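**Thread: Thin fabric with the hand-held gripper, bare pads or foam?**

**gantry_moth**

We've been comparing jaw pads on the hand-held unit before ordering a batch for the Rustad arm. Rigid parts are fine with any of them. Thin fabric is where they differ, so I spent this week on one task: get hold of a folding shopping bag by the rim with a drink carton inside.

Controller is a Karitz, firmware from February. Jaw width is logged at 30 Hz. The first thing I wanted to know was whether the pads can close flat on a single edge of trim.

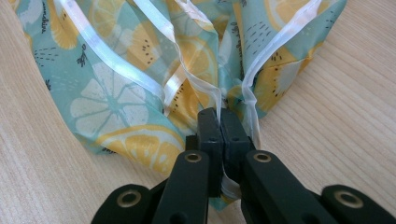

*Pads closed on the white trim of the bag.*

When the pads meet squarely like this I'm happy. If I come in with the wrist rolled, the trim walks out toward one corner. I got 6 good holds before I had to re-seat the left pad.

**Tultska_fan**

What are the pads made of? We ran the Tultska soft fingers on bags for a month and never had to re-seat anything. Price is the problem, they were close to 2000 for the set with the adapter.

**gantry_moth**

Printed core with a 3 mm foam skin. Cheap to redo when it tears.

The approach is harder than the pinch, in my opinion. With the carton standing in the bag you have to decide whether you're going for the rim or the box, and the jaws have to be open wide enough to leave you the choice. 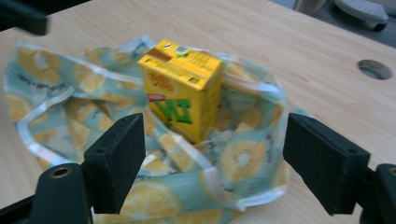

*Jaws open, one finger on each side of the pouch, carton upright inside.*

There is a lot of loose fabric between the fingers at this point. Close from there without lifting and you pinch a fold of the body and miss the rim.

**Njål Skjelbred**

I'd disagree that this is a pad question. Your fingers are wide blocks. For cloth I want a narrow tip, and I would put the money there before touching foam. We swapped to a narrow tip on the Muvis gripper and the wrong-fold grabs mostly went away. Foam made no difference that I could measure.

**gantry_moth**

Narrow tips drop the carton, though. I need one gripper for both. If I only did cloth I'd agree with you.

**Njål Skjelbred**

Then use a stepped finger, narrow at the front and wide behind. It costs you some reach.

**plc_otter**

Is the carton even visible to your camera when you come in? On ours the fingers block a good part of the lower view, and the policy gets confused about what's between them. I'd look at that before changing any hardware.

**gantry_moth**

It's visible but near the top of the view. This is a typical one:
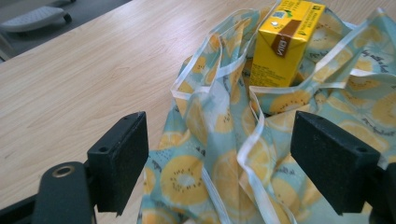
*Fingers spread over the front of the bag, carton behind and a bit to the right of the gap.*

The top of the carton is out of view and the right finger covers some of the bag. The trim between the fingers is clear, so for a rim grab I have what I need. For the carton I'd want the camera tilted up a few degrees.

**plc_otter**

Yes, tilt it. You'll lose a strip at the bottom and that's mostly bracket anyway.

**Tultska_fan**

Careful with that. The bottom strip is also where you see the fabric bunching under the pads. We tilted ours and had to go back.

**gantry_moth**

Fair point. I'll run both angles with the same bag and carton and keep the pads as they are for now. The stepped finger is in the print queue. Njål, if you have a drawing of yours with dimensions, please send it over.

**Njål Skjelbred**

Will do tonight. Check the hole spacing against your bracket before you print, ours is from the older Muvis mount.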